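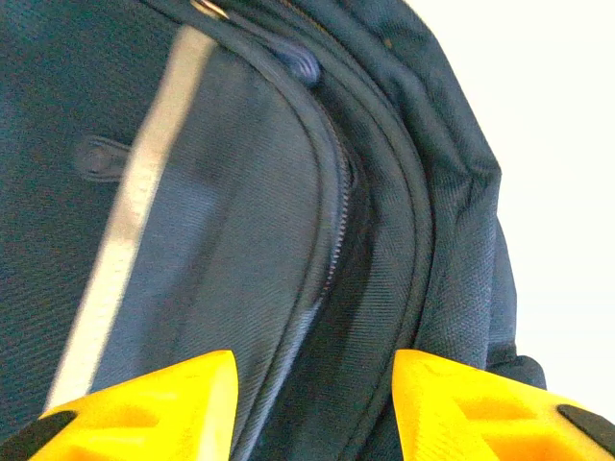 Figure 3. Navy blue backpack, close view, with the twill texture of the woven fabric visible on the front pocket panel.

Print this page
E-mail this article

4.2 Carried load and the walk to school

The second part of the study dealt with the weight that students carry between home and school. Earlier work in the Zovurdale district had treated the journey to school mainly as a question of distance and traffic. Load was recorded only where a parent raised it, and the records that resulted were too uneven to compare across schools. The present survey therefore weighed every bag on arrival, before first period, and asked each student how the trip had been made.

A total of 894 students in grades four through eight took part. Of these, 129 were enrolled at the Plondavach school, where the catchment area is hilly and bus service ends well short of the upper streets. The remaining students attended schools on the valley floor. Weighing took place in the main entrance of each building. Students who arrived after the bell were not included, and neither were those who had left their bags at school the night before.

Bags were weighed as carried, with water bottles, lunch containers and sports clothing left in place. Items held in the hand, such as instrument cases, were weighed separately and are reported in Section 4.4. Body weight was taken from the school health record of the same term. Where no record was available, the student's bag weight was kept in the description of loads but dropped from any figure that depends on the ratio of the two.

Travel mode was coded as walking, cycling, bus, private car, or mixed. A trip was coded as mixed if the student walked for longer than ten minutes at either end of a ride. This rule follows Hämäläinen's earlier coding scheme, with one change. Marjatta Hämäläinen counted waiting time at a stop as part of the ride, while we counted it as part of the walk, on the grounds that most students stand with their bags on their backs while they wait.

Students who walked did not carry lighter bags than those who were driven. We had expected that families would adjust the load to the trip, and the interviews gave some support to this idea, as many parents said that they checked the bag on days when the child would be on foot. The weights do not show such an adjustment. Differences between grades were larger than differences between travel modes, and the heaviest loads were found in grade seven, when students begin to move between classrooms and textbooks are no longer kept in a single desk.

The Plondavach results call for a separate remark. Walking students there climb up to 100 meters on the way to school, and it was thought that the steeper route might discourage them from bringing books home. Bag weights at Plondavach were close to those in the valley schools at every grade level. The share of students who reported sore shoulders was higher, but the question was asked only once, in a week of poor weather, and we do not place much weight on the answer.

Locker access accounted for more of the variation than any feature of the route. Two of the valley schools had assigned lockers to all students before the survey began. In the other buildings lockers were shared or were reserved for the upper grades. Students with their own lockers carried fewer textbooks, although they were no less likely to carry sports clothing or a second pair of shoes.

The wording of the travel question was tested in July with a small group of summer school students and revised once. The earlier version asked how the student "usually" came to school, and the younger children tended to name the mode they liked best. The revised version asked only about that morning. Answers from the test group are not included in the tables.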